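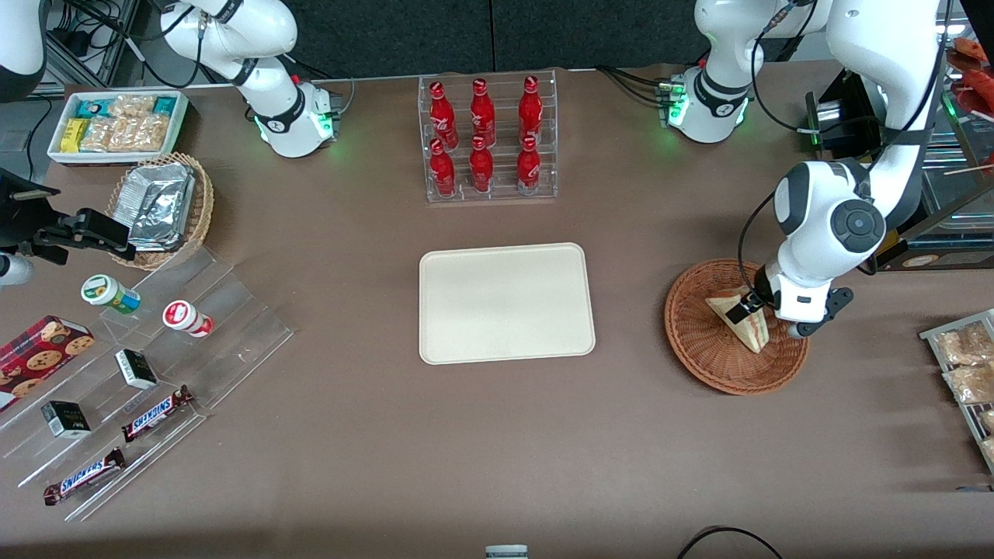
Bernano Publishes Free Good-Practice Guide for Robots That Handle Packaged Food

WEMTON, December 25, 2025 – I'm Nyokabi Chege, I run handling standards at Bernano, and I'm so pleased to say our guide is out today (yes, on a holiday, we just couldn't sit on it any longer!). It's called the Garkeo Guide, it's free, and it covers two-arm robot stations that pick and place snacks, drinks and sandwiches on a shared table.

We wrote it for small shops and kiosk operators who kept asking us the same things. How hard can a gripper squeeze a wrapped sandwich? Who signs off when the layout changes? Where do the cables go? The guide has 70 checks in 4 chapters, and most of them you can do with a clipboard and a free morning.

My favorite chapter is the one on baskets and trays. We ask operators to give every container a marked home position, to leave a clear gap between neighbors, and to write down which arm is allowed to reach into which one. Wrist cameras get their own page too, with a check that both fingertips stay in view when the gripper is open.
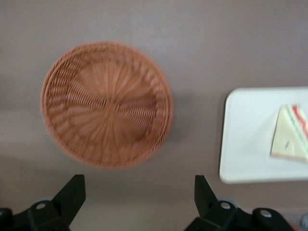
Wrist camera view with the gripper open, an empty basket and a sandwich on a tray.

Comments on this first edition are open through the end of February, and we read every one of them, even the grumpy ones. Printed copies (we ordered 600) go out from our Lu office in the new year.

Press contact: Nyokabi Chege, Bernano, Wemton office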